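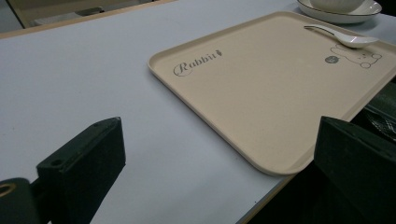
Tray marked "Rabbit" on the table top.

Indham Display Systems Group
Minutes of meeting, Jun 11, 2026
Search this site Enter keywords Go

1. Previous minutes
Agreed without change. The item on cable labelling is closed.

2. Projector replacement, main hall
The group compared the Trolix laser unit with the Pawlak lamp unit. Trolix rated lamp-free running is longer, but the throw ratio does not suit the existing ceiling mount. Moving the mount by 40 cm would bring the picture within the screen borders. The Pawlak unit fits the mount as it stands and needs a new lamp in November at the present rate of use.
Quoted price for the Trolix unit, with bracket: £2,566. The Pawlak quote had not arrived and will be chased.

3. Brightness readings
Readings were taken at the screen with the hall blinds down. Centre: 343 lux. Lower left corner: 272 lux. The fall-off is larger than at the last check. Filter to be cleaned and the readings repeated at the same points before any order is placed.

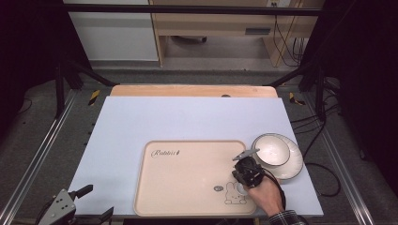
The meter is to be set to the same range as before, and the projector left on for half an hour before the first reading. Eco mode must be off.

4. Signal path
The Allari switcher drops to 1080p when the second input is connected. Firmware was updated and the fault remains. Agreed to test with a shorter HDMI cable, then with the second input forced to 4K at 30 Hz. If neither clears it, the switcher goes back under warranty.

5. Actions
Chase Pawlak quote.
Clean filter and repeat readings.
Cable test on switcher, results to be sent round.
Check ceiling fixings for load before the mount is moved.

6. Any other business
Spare remote for the side room to be ordered. Batteries are in the rack drawer.

Last updated: after approval of draft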